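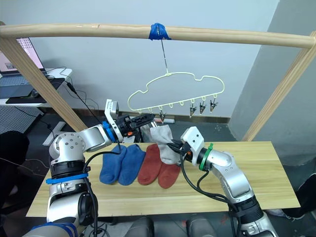 I gave up my dryer in August, mostly because it died and I was too cheap to replace it. The repair guy in Cirnville wanted $295 just to swap the motor. So I strung a line across the back porch, bought a bag of pegs and figured I'd last a week.

Well, I'm still at it! My grandmother in Drillthorpe hung out everything she owned, and I'd forgotten how good sheets smell when they've been outside all day. Towels are another story (mine could sand a door), but a hard shake before they go up helps, and so does going easy on the detergent. Jeans I hang by the hems – the weight of the waistband pulls the creases out and I haven't touched the iron since.

Rainy weeks are a pain, I won't lie. Everything moves into the hall and we all duck under shirts to get to the bathroom. Last Saturday I cracked and drove a load of bath mats to the laundromat, and I enjoyed every warm, noisy minute of it.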